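Against the Drawer Organizer: Small Items on a Plain Work Surface

Most advice on desk order concerns containers. The reader is told to buy trays, inserts, cups and magnetic strips, and to assign each small item a compartment. I have worked at shared benches for long enough to hold a different view. The container is the second decision. The first is the surface, and a plain, pale, largely clear surface does more to keep pens and small parts under control than any insert I have bought.

The argument begins with how small items go missing. At the Davwood site we kept a written log of every item reported lost at the shared benches. The log ran for nine months and closed at 661 entries. Pens and markers were the largest group, followed by memory sticks, erasers, adapters and loose caps. In most entries where the item was later recovered, the recovery location was the same bench. It was under paper, behind a monitor stand, or in a tray with other items of the same color. The item had been present the whole time and could not be seen.

A tray does not correct this. A typical insert is black or dark gray, and so are most markers. Placing a dark item in a dark compartment with six other dark items reduces its visibility to near zero. The user then searches by touch, removes several items, and returns them in a different order. After a few weeks the compartments no longer correspond to anything.

A pale top behaves differently. A black marker on a light surface is found at a glance from across the room. The weak case is the white item. White erasers and white memory sticks have poor contrast on a white top, and what makes them findable is the empty area around them. An item lying alone is read as an item. The same one beside a stack of paper is read as part of the stack.

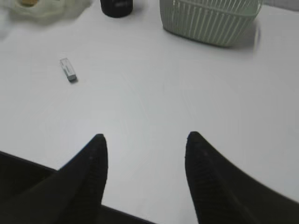
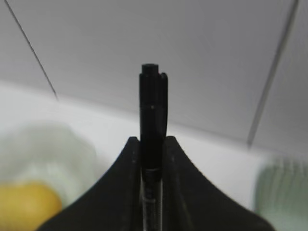

A small white object on a white tabletop in the first, and a black marker against light gray tile in the second: the two ends of the contrast range, on one occasion.

The usual objection is that clear space is expensive. A bench that is mostly empty appears to be a bench that is underused. I accept the cost. At Davwood the rule was that the middle of each top stayed clear and that objects were kept to the far edge. This removed a good part of the storage area, and some equipment had to move to shelving. The Nistville office tried the same layout and went back to trays after 2 months, on the grounds that its benches were too shallow. That is a fair finding. On a shallow top the far edge and the middle are nearly the same place.

Samuel disagrees on other grounds, and wrote to me after an earlier version of this piece went round: I don't want to see my pens, I want to reach for them without looking. A cup in the same spot every day does that for me, and a clear desk only means I have to look for whatever I put down last.

The point is sound for one person at one desk. Reaching without looking depends on a fixed position, and a fixed position depends on a single user. It fails on a shared bench, where the cup moves each time somebody cleans or changes seats. I would keep the cup at a private desk and remove it from a shared one.

Two further details deserve attention. The first is finish. A glossy white top produces reflections under ceiling lights, and a pale object inside a reflection disappears. Matte is preferable, even though it marks more easily and needs wiping more often. The second is the marker itself. Models with a clip stay where they are put down. Models without one roll, and a marker that rolls ends up on the floor – usually at the back, where the cables are.

The Brernenberg workshop has since ordered 44 matte tops in off-white and has canceled its order for inserts. It intends to run the log again on the same terms, with white items recorded as a separate category. I expect those to remain the difficult group. A strip of colored tape on each memory stick would probably help, and I have asked for that to be tested on half the benches.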